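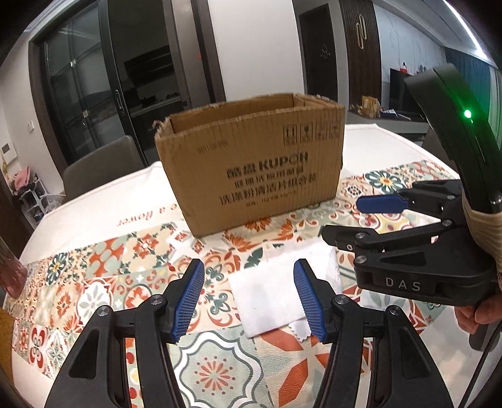
A cardboard box is just thick paper, so it can't be very strong, says one reader in Wogan. Lots of people think so. Should we believe it?

Let's check before we agree.

## What is inside the wall?

Find a torn edge on an old box, like the ragged rim on this brown one, and look closely. You should see a wavy sheet squeezed between two flat ones. The wavy part is called the **fluting**, and the whole sandwich is called corrugated cardboard. On some boxes you can see the waves from the outside too, as faint up-and-down lines running behind the printing.

## Do the waves really help?

People say so, but try it yourself. Stand a flat sheet of paper on its edge. It flops. Now fold it back and forth like a fan and stand it up again, with the folds pointing up. It will hold a light book if you're careful.

The waves in a box wall usually point up and down for the same reason. Push down from the top and they act like a row of little posts. Push on the side and the wall bends much more easily.

## So is a box as strong as wood?

Be suspicious of anybody who tells you that. A Kimudeck carton we tried held 28 books. We left it in a damp garage in Rerunham for 2 nights, and after that it sagged under half of them. Water softens the paper and the glue, and then the waves squash flat.

Tearing is another weak spot. Once a rim is ripped, the rip likes to keep going.

## What about the little pictures?

Many cartons have small symbols printed in squares. An umbrella means "keep dry." A wine glass means "breakable." Two arrows mean "this way up." They are only requests, of course. A symbol can't stop rain, and it doesn't prove there is anything breakable inside.

Got an empty box at home? Ask before you cut it up, then see which way its waves run.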